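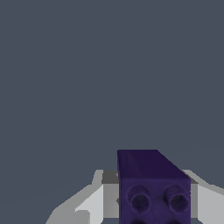

Purple block, two grey fingers, simulated.

May 26, 2026

I keep being told that the laundry is nearly sorted. A friend sends me clips, a colleague forwards the press release, and every time I end up looking at a small coloured block in a gripper. The latest lot came from Alumham, a home robotics outfit whose newsletter I signed up for in a weak moment. The subject line was "Chores, solved". The block is purple. I don't own any chores that are purple blocks, unless you count what my nephew leaves on the stairs.

I'm not against any of it. I spent years on the packing line at Gosselin, where we put glass jars into cardboard trays, and I'd have handed that job to a machine on my first morning. We did get one in the end. It cost a fortune, it was bolted to the floor, and it was very good at one size of jar. When the lid supplier changed, it sat under a sheet until June and we went back to doing it by hand.

So when Alumham says its arm has done 4000 grasps in simulation, my first thought is of that sheet.
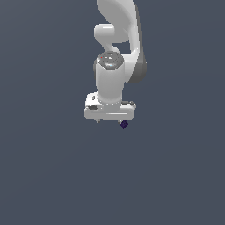 What I'd like to know is what happens with a wet sock. Or a fitted sheet, or a pan with burnt egg in it, or the drawer in my kitchen that only opens if you lift it a bit. A rigid little cube with nothing near it is a fair place to begin, and I understand why people begin there. You can run it all night and nothing gets broken. But the newsletter goes from that to "ready for the home" in 2 paragraphs, and I read both of them twice looking for the missing bit.

Tritisside, who make the warehouse arms, are at least a bit more careful. Their page says parcels, boxes, flat surfaces, and then stops. I'd trust them with a parcel.

Meanwhile the waiting list for the Alumham thing is open, with a deposit of £227. I've kept my money. The dishwasher needs a new lower rack and I've still got the ironing to do.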